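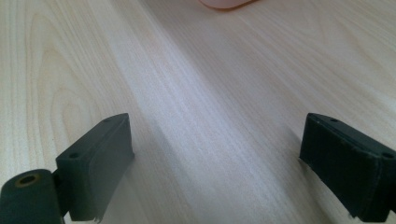
Write the rule on the day something goes wrong, one reader in Pultudau told us, and you'll get a rule about that day and nothing else. Fair. The Trundbridge sheet was written on a quiet week in November, and it shows — one page, 30 lines, plain words.

Trundbridge runs hand-held gripper work, people closing the fingers themselves on table after table. Long shifts, small jobs. No fence, no light curtain, so most of the usual safety text doesn't fit. What does?

## Pads first

Look at the finger pads before every session. Frayed edge, lifting corner — log it. The sheet doesn't say bin it. It says log it, then the shift lead decides. Durrani, which runs the same kind of tool, swaps on a fixed count: 4,000 closes, new pads, no argument. Simpler. Costs more. Trundbridge had 1,426 closes on one pair when the edge went, so a fixed count would of missed that one by miles.

## Then the table

One object out at a time. Hands off the far side. Start every run with the fingers open, and say "open" out loud if anyone else is at the table. Sounds silly, takes a second.

Screws get checked every 4 sessions. Prornetti wants that daily and has said so, twice, in writing. The argument is still going.

## What's missing

Wrists. Not one line on how long a person should hold the thing before a break, and thats the complaint we heard most. A draft is going round with a rest rule in it. Pultudau has asked for a copy. Trundbridge says the next version of the sheet will cover it, no date yet.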